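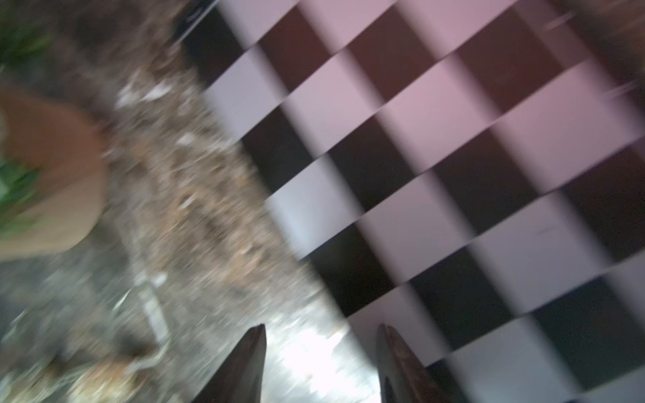

Can I paint over old vinyl floor tile in a small laundry room, or am I wasting a weekend?

Griltance
Posted in Floors & Walls

So we moved in back in July and the laundry room floor is the one thing I can't stand. It's old sheet vinyl, glued down, no lifting that I can find except a little curl by the back door. The room is tiny, 41 square feet if you count the part under the washer. I got a quote from a place in town to rip it out and put in porcelain for $1,649, and I nearly choked on my coffee. I've got half a gallon of porch paint left over from the steps. Would that hold up? We have a dog and the door gets used all day long.

Hijazi
You can paint it, and it'll look good for a few years if you're fussy about the prep. I did mine three years ago and I'm only now seeing wear in front of the dryer. Don't start with the porch paint though. Clean the floor with a degreaser, rinse it twice (soap film is what ruins these jobs), then scuff the shine off with a fine sanding pad. One thing first: if the house is older than the mid 80s, get the vinyl tested before you sand anything, because some of that old stuff has asbestos in the backing. Mine came back clean, but I was glad I asked.

After that it's a bonding primer, one coat, overnight to dry. Then your porch paint should be fine over it, as long as the can says it's okay for interior floors. Thin coats! I put my first one on way too thick and it stayed gummy for days, and I had sock prints in it. I ended up doing three coats total and then waited a full week to slide the washer back. Glue that curl down before any of this or you'll be kicking paint off it by Christmas.

Ondska
just put down peel and stick. way faster. mine has been in the half bath since forever

Griltance
Thanks both. House is from 1979 so I guess I'm getting a test kit. Ondska, did you have any trouble with the seams? The washer hose drips sometimes and I worry about water getting under there.

Ondska
some, by the tub. i ran a little clear caulk along it and its been ok

Zokar
I'd fix the hose before you touch the floor, whichever way you go. New rubber washers are cheap and it's a ten minute job with the water off. Also, pull the machine all the way out and look underneath. When I moved ours there was a soft spot in the subfloor the size of a dinner plate, and no paint was going to help with that.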